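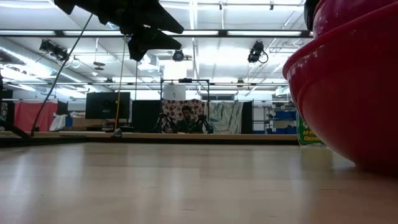 # Morkedent Prayer Corpus

27th June
Maintainer: Trinh Huỳnh

## Summary

Morkedent is a text corpus of written intercessions and thanksgivings from the parish prayer books of Tristovport. It holds 2103 entries in plain text, one entry per record. The source books were kept on a stand near the side altar, and parishioners wrote in them by hand. Transcription was done by Nhi Lã and Zinash Wako, with a second reading by Driss Benmoussa.

The corpus is meant for study of devotional language: forms of address, petition structure, use of set prayers within free text. It isn't suited to estimating religious practice in the parish.

## Contents

- `entries.tsv` — the transcribed entries
- `litany_links.tsv` — pointers from entries to quoted or adapted set prayers
- `glossary.md` — abbreviations found in the books (BVM, RIP, DG and others)
- `CHANGES` — corrections by release

## Fields

`entry_id` is a stable integer. Numbers withdrawn at a contributor's request are not reused.

`season` is the liturgical season, taken from the nearest dated entry. Ordinary Time is not split into its two parts.

`addressee` is one of `father`, `jesus`, `spirit`, `mary`, `saint`, `unmarked`. Where an entry changes addressee partway through, the first is recorded and `mixed` is set to 1.

`act` is one of `petition`, `thanks`, `praise`, `contrition`, `other`. Annotators disagreed most over petitions phrased as advance thanks ("thank you for the healing I know is coming"). These are coded `petition`. See Known issues.

`text` is the entry itself. Line breaks are kept as a vertical bar. Spelling is left as written, including "alter" for "altar".

## Language

Most entries are in English. A further 570 are in Vietnamese, transcribed with full diacritics where the writer supplied them and left bare where the writer did not. Tuấn Mạch checked these against the page scans. No translation is provided. The scans are not distributed.

## Anonymisation

Personal names are replaced with `[NAME]`, and names of hospitals, schools and streets with `[PLACE]`. Names of saints and of deceased popes are kept. Initials are treated as names. 70 entries were removed in full at review, as the circumstances described would have identified the family even with names masked.

Writers in the books gave no signed consent. Notice of the project was printed in the parish bulletin, and anyone could ask for an entry to be withdrawn. Requests are still honoured — quote the opening words and we will find it.

## Processing

Files were normalised to Unicode NFC with Stotumeo, version 2. Earlier builds used a mixture of NFC and NFD, and string searches for Vietnamese words failed without warning. Users of any build made before October should download again.

## Known issues

- The Doãn guidelines, which we followed for `act`, have no category for dedications. These are under `other`.
- Two volumes have water damage on the lower margins. Illegible spans are marked `[...]`.
- `season` is unreliable for entries written in the week before Advent.
- Children's drawings are noted as `[drawing]` and not described further.
- The colour of ink was recorded in the first volume only and has been dropped.

## Licence

Non-commercial research and teaching. Do not publish an entry in full without writing to the maintainer first. Short quotations of a sentence or less are fine.

Contact: Trinh Huỳnh, Morkedent, Tristovport | © Morkedent contributors | Back to top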